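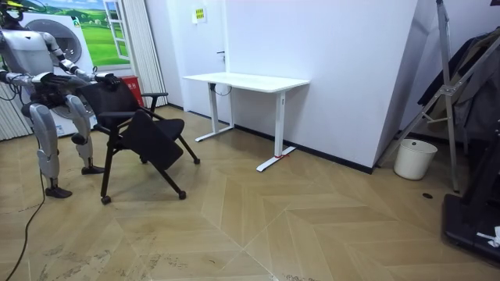 ## Room setup helpers wanted (paid, part-time)

Hi! I'm Yuto Yoshida and I look after the training room at Flumeo, on the second floor of the Nundcombe building. Our fall classes start in September and I need 4 people to help me get the chairs where they belong before each class and put away again after.

The chairs are the black ones on casters, with seats that fold up so they can be stacked. They roll nicely on our wood floor (it's a herringbone pattern and I'm a little precious about it, so please roll, don't drag!). The white desk mostly stays put, and you won't be asked to lift it.
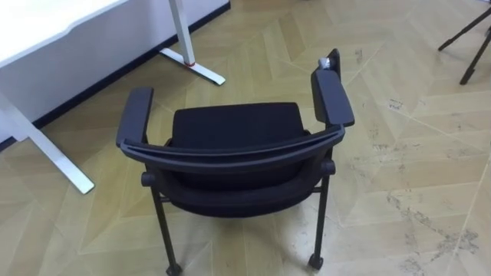 ## What you'd be doing

- Rolling chairs out and lining them up, 19 for a full class
- Checking casters and armrests, and telling me if one feels wobbly
- Folding everything up again and keeping the way to the door clear
- Emptying the bin, closing the blinds, a quick sweep

Shifts are 6 hours a week, split over two evenings, and we can talk about which two. No experience needed, I'll show you how the seats fold and you'll have it in a minute. Closed shoes please – those little wheels find toes. And yes, you get to work next to the big poster of green hills, which I love more than I should.

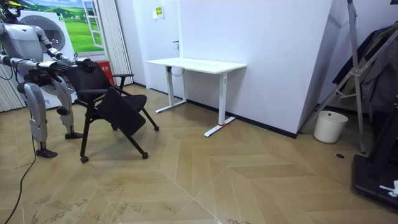 ## How to apply

Send me a few lines through the Flumeo front desk by Thursday, September 3, 2026. Tell me which evenings you're free and whether you'd like to stay on past the first 12 weeks. You need to be over 18. Students very welcome, and so are friends who want to share a shift!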